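Home | Forums | Manipulation & Grasping | Data & Demos | Search | Log in

Posted in: Data & Demos > Handheld collection

Thread: time sync by waving a marker around – does this really work for anyone?

gritbucket
ok so we're redoing the pipeline for our handheld demos and I'm stuck on sync. Two grippers, each with its own wide camera, plus a head camera on the operator. Three clocks, none of them agree. Read the Lirnar writeup where they line everything up from the marker motion alone, no cables, no flash. Tried it on our set. 3727 clips, threw out 654 because the offset never settled. That's way too many. What am I doing wrong

palletjack_9
654 out of 3727 isn't even terrible for a first pass. What motion are you doing at the start of each clip?

gritbucket
slow side to side, couple of seconds

palletjack_9
There's your problem. Slow side to side gives you a nice smooth curve and a smooth curve matches itself all over the place. Do something lumpy. Quick, stop, quick quick, stop. You want one obvious peak in the correlation.

mothwing
Disagree a bit. We did lumpy and got blur on the tag in the fast parts, so the detector drops out exactly where you need it. Medium speed with hard stops was better for us. Also lock your exposure.

palletjack_9
exposure should be locked anyway, I just assumed

mothwing
you'd be suprised

tallow_k
Jumping in with our setup bc we're in the middle of this right now. Workutia room, two grippers, head cam, same basic idea as the OP. We do the wave with the tag facing the other gripper's camera so both sides get a usable track. Grabbed this from one gripper's own view this afternoon:
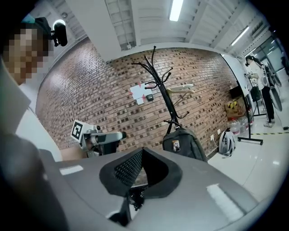 View from gripper A, tag on the other unit turned at an angle. Brick wall behind.

Anyway the point is the angle. When the tag is tipped like that the corners are still fine for us but pose gets jumpy. So don't correlate on full pose. Just use the tag center in pixels, take the speed of it, correlate that. Way more boring and way more stable. We reran 163 clips that had failed on full pose and 100 came back with a clean peak.

gritbucket
wait just the center? I've been feeding the whole 6D thing in

tallow_k
Yep. You don't need rotation to find a time offset. Rotation is where the junk comes from, esp. near the rim of a fisheye

halfnelson
Going to be the grump. 100 out of 163 "came back with a clean peak" is not the same as 100 correct offsets. Did you check against anything? A clean peak in the wrong place is worse than a failed clip, at least you throw the failed one away.

tallow_k
Fair. We checked a handful by hand, finding the frame where the fingers close in both views. All within one frame. Not all 100 though, no

halfnelson
A handful isn't a result. I'd want an LED or a clap board on a subset, wired, and report the error spread. The Lirnar people did not do that either and it bugs me every time it gets cited.

mothwing
they did have the audio check in the back of it

halfnelson
Audio on two out of three devices. The head camera was left out. And the head camera is the one that drifts.

palletjack_9
ours drifts too. Long takes, offset at the start is fine, by the end it's off enough to see. We wave at the start AND the end now and fit a line between them. Costs a few seconds per take.

gritbucket
hm ok we only wave at the start. How long are your takes

palletjack_9
around 12 minutes, then we chop into clips after. If you're recording each clip separate you can probably skip it

gritbucket
separate, yes. ok good

mothwing
@tallow_k the pattern on your wall, the brick I mean – does that help or hurt the SLAM side? We have blank white drywall and it's miserable, tracking falls over as soon as you turn to the corner.

tallow_k
Helps I think, but never tested it properly. Lots of corners in brick but they all look alike. What helps more is random stuff standing around. Coat rack, backpack, boxes, the lights. When we tidied up for a visit tracking got noticably worse, put it all back

halfnelson
Repeated texture gives you bad loop closures, I'd be careful. Mabula has a flag to reject matches that are too similar, turn it on.

mothwing
the Mabula flag killed half our matches, so ymmv. we ended up taping printed posters on the drywall

palletjack_9
People walking through the background is what gets us. Anyone moving in a wide lens takes up some part of the view and the tracker grabs features on their clothes. We mask people out before mapping. Slow but worth it.

tallow_k
we don't mask, should probably. There's usually somebody else working at a stand across the room during our takes

gritbucket
update, short one. Switched to tag center speed, redid the start wave with hard stops like mothwing said. Only ran it on new clips so not a fair comparison with the old 654. But failures are way down. Will do halfnelson's LED thing on a subset bc he's right, I don't trust the peaks either

halfnelson
good. post the spread not just the mean

palletjack_9
and say which camera pair. gripper to gripper will look great, gripper to head won't

gritbucket
will do both. is the Zimotley script still the one people use for the line fit or is there something newer

mothwing
still Zimotley. use the dev branch, the release one reads timestamps as ints and rounds them. lost a day to that

Page 1 of 1 | Contact moderators | Forum rules | © Posts belong to their authors | Back to top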